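Two-arm build at the shared shop, week three. Worth the money?

Shop Automation > Home and Club Builds > Arms

wragg_bench
Wednesday, June 5, 2019

Picking up from my May thread. The second arm is finally mounted at our shared shop and both of them run off one controller, the Undero board everybody here told me not to buy. Fingers are printed, black, third version. The first two split along the layer lines.

The goal is still a bottle handoff. One arm picks a bottle, the other takes it, and it goes in a rack. I had 25 tries on Sunday and I'm not going to post a success rate until I trust how I'm scoring them. Total spent is $1,135, not counting the table.

Green cloth is down so the vision code has a plain background to work against. Both grippers on the one bottle, second bottle and the cube still on the table:
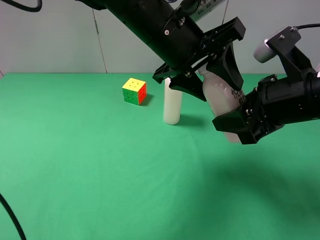
Reply 1 — kendov_fan

Nice to see two grippers on the same bottle. Most people who post about two-arm setups have one arm working and the other one parked for looks.

Reply 2 — slotcutter

I'm going to be the grump again. A picture of two grippers on a bottle tells me two grippers were on a bottle. Did the first one let go? Did the second one keep it? I've seen a lot of handoff posts and most of them stop right there. Post a video with no cuts or I'm filing this with the others.

Also, $1,135 to move a bottle sideways. I have a hand.

Reply 3 — wragg_bench

Fair on the video. It's coming once I fix the cable routing, I don't like how close the runs are to the arms.

Not fair on the money. A used Kendov arm by itself was listed at 2,000 last month with no gripper.

Reply 4 — tin_lathe

The bottle is tilted in that shot. Is that on purpose? If the two arms disagree even a little about where it is, they'll fight each other and the bottle loses. I'd want one side soft. Rubber pads, or drop the grip force on the receiving arm until the other one opens.

Reply 5 — slotcutter

What tin_lathe said. And look at the shadow lower right — it's big and it's dark. If your code is looking for "not green" you're going to get junk from that whole corner. Cloth doesn't fix lighting.

Reply 6 — kendov_fan

Disagree on the shadow. It's still green, only darker. Threshold on hue and leave brightness out of it. I did a sorting table that way with one cheap lamp and it was fine.

Reply 7 — slotcutter

Fine for how many parts?

Reply 8 — kendov_fan

121 before I got bored. Two misses.

Reply 9 — wragg_bench

Tilt is not on purpose. I've been blaming the wrist calibration but I'll try pads first, they're cheaper than another weekend. Anybody used the Clarkari ones?

Reply 10 — tin_lathe

Yes. Grip is good, glue is bad. Peel them off and use your own.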